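Re: [home-ed-swap] Small whiteboards, which ones last?
From: Rosalía Collado
Date: Sat 3 February

Sarahí Zepeda wrote:
> We go through a mini whiteboard every term and I'm fed up with it.
> The corners split, the pens ghost, and it won't stay up on the table
> so one child ends up holding it while the other does the sum. Does
> anyone have one they'd buy again? Not fussed about magnets.

Hi Sarahí,

Ooh, I have opinions on this! We've had the little yellow-edged sort since October and I'd buy it again tomorrow. The big thing for me is the feet. There are two of them, small black things along the bottom edge, and they keep the board propped up on the table so everybody's hands are free (no more "Mum, he's tilting it"). Rounded corners as well, and ours haven't split yet, touch wood.

The rubber is separate and shaped like a dog bone, which went down extremely well here. Mine fight over it more than the pens. It's thin in the middle so small hands can get round it nicely.

Grumbles: it's shiny. Put it under a ceiling light and you get a great white stripe across the writing, so I turn ours a bit towards the window. And do wipe it the same day, I left a column of sums on over half term and had to go at it with a damp cloth for ages.
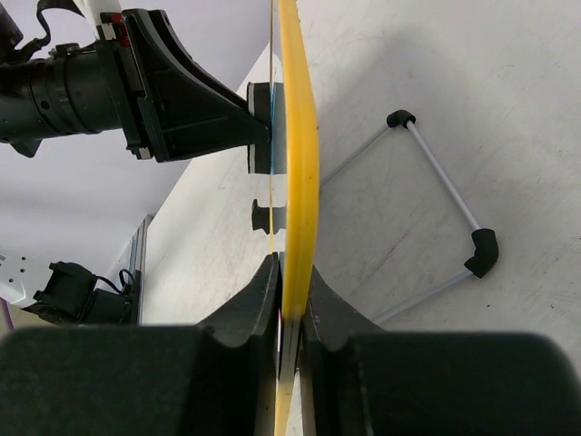
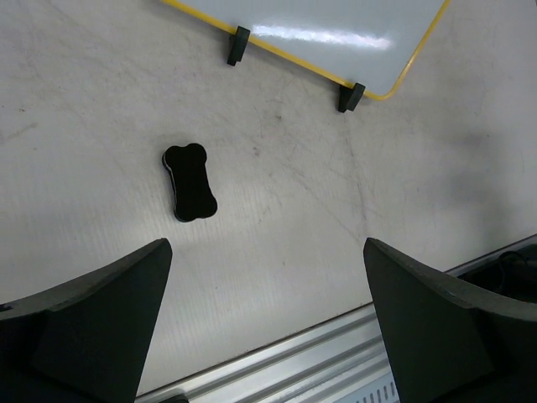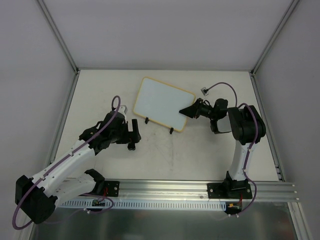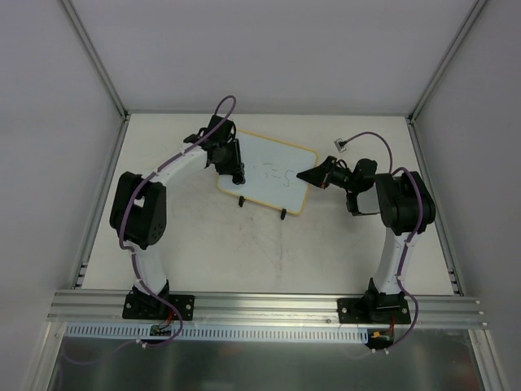 Yellow edging in the last three, bone rubber in the second, a bit of a sum in the last.

I paid 11 pounds for ours at Barrera, the stationer's by the bus station, and they had the blue-edged ones too but without feet, so check before you pay. Rebecca Russo got hers from the Tellano catalogue and says the pens that came with it were useless, so keep your old ones.

If you want to try one first, I'll have ours at the swap in the Clondemard hall and you can borrow it for the week. Could you bring back the fractions tin if you've finished with it? Yakubu is next on the list for that.

Rosalía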